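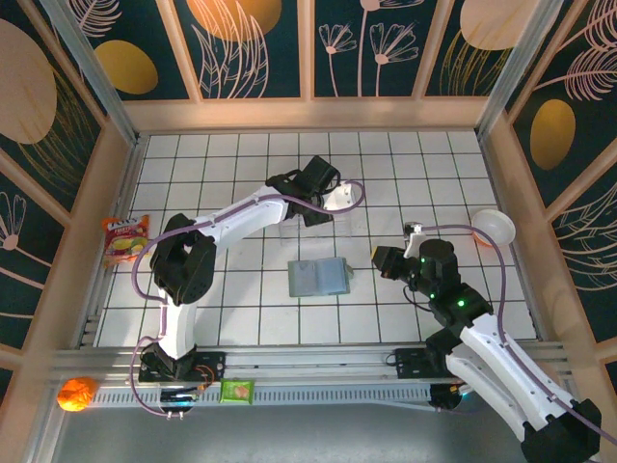
Comprar el segundo brazo antes de haber amortizado el primero fue, según la responsable de compras de Kulonberg, la decisión que más hubo que defender ante la dirección. El expediente se abrió en junio, con una dotación inicial pensada para un único manipulador, y se cerró con una célula de dos brazos montados sobre un mismo raíl de aluminio. "La partida original no contemplaba el trabajo bimanual", explica. "Cuando el área técnica definió las tareas, vimos que la mitad exigía sujetar con una pinza y actuar con la otra. Mantener el presupuesto de un solo brazo habría supuesto adquirir un equipo para la mitad del programa."

La entrevista tuvo lugar en la sede de Grundanby, donde la entidad concentra sus puestos de manipulación con objetos de uso corriente: recipientes, bolsas de golosinas, envases pequeños. La responsable, que solicitó que no se publicara su nombre, respondió durante una mañana a las preguntas de este boletín sobre la planificación de inversiones del próximo ejercicio.

Preguntada por el proceso de selección, señala que se recibieron 14 ofertas y que buena parte de ellas quedó fuera por motivos ajenos al precio. "Algunos proveedores presentaban un brazo excelente y un plazo de entrega de repuestos que no podíamos asumir. Para nosotros, una pinza parada durante un mes es un puesto parado durante un mes, con su personal asignado." El contrato se adjudicó finalmente a Drulitz, que incluyó en su propuesta un juego completo de dedos de recambio y la sustitución de motores en la propia sede.

El capítulo de accesorios es, a su juicio, el que peor se calcula. En el primer borrador figuraban los brazos, las pinzas y la licencia de control. Faltaban los soportes, las cámaras de muñeca, el cableado y la superficie de trabajo. "El cable de una cámara instalada en la muñeca tiene que acompañar cada giro de la articulación. Es un consumible, y conviene presupuestarlo como tal. Nosotros lo incluimos en mantenimiento a partir del segundo año, y debimos hacerlo desde el principio." El gasto medio en cables, conectores y fijaciones se situó en 2.003 euros por puesto durante el primer ejercicio, una cantidad que la entidad considera ya ordinaria y que consigna en línea separada.

También la superficie y el cerramiento dieron lugar a debate. El área técnica pidió variedad de fondos y materiales; el área económica, un modelo único que pudiera repetirse. Se optó por una solución intermedia: estructura común y revestimientos distintos. El puesto que se enseña a las visitas tiene la superficie de azulejo blanco y las paredes cubiertas con papel de motivos botánicos sobre fondo oscuro, dentro de un armazón de madera. "El revestimiento es la parte más barata de todo el puesto", afirma la responsable. "Si hay que cambiarlo, se cambia con cargo a gastos menores, sin abrir expediente."

El plan denominado Xie, que ordena las adquisiciones de los próximos ejercicios, prevé pasar de 16 a 34 puestos. La ampliación se hará por fases y cada una quedará condicionada al grado de ocupación de la anterior. La responsable defiende esta cautela frente a quienes, dentro de la entidad, preferían una compra única con descuento por volumen. "El descuento era real - lo verificamos - pero obligaba a inmovilizar equipos en almacén durante meses. Un brazo en su caja también pierde garantía."

Sobre la alternativa del arrendamiento, reconoce que se estudió con detenimiento. La modalidad ofrecía una cuota estable y la renovación de los brazos al término del contrato, pero restringía las modificaciones. Cualquier soporte añadido a la pinza requería autorización previa del arrendador. "Nuestro personal adapta los equipos continuamente. Pedir permiso por cada pieza atornillada no era viable." El arrendamiento se mantiene, no obstante, para los equipos informáticos asociados.

En cuanto a los plazos, la recomendación que traslada a otras entidades es reservar una parte del calendario para la puesta en marcha y pagarla como servicio. En Grundanby la instalación mecánica de cada puesto se resolvió en pocas jornadas; la calibración de las cámaras y de los dos brazos entre sí llevó bastante más. Ese tiempo no figuraba en ninguna de las ofertas recibidas y tuvo que negociarse después de la firma, con la consiguiente modificación contractual.

La próxima licitación exigirá que las ofertas desglosen la calibración, los repuestos y la formación del personal. El pliego se encuentra en revisión jurídica y Kulonberg prevé publicarlo antes de que concluya la segunda fase del plan.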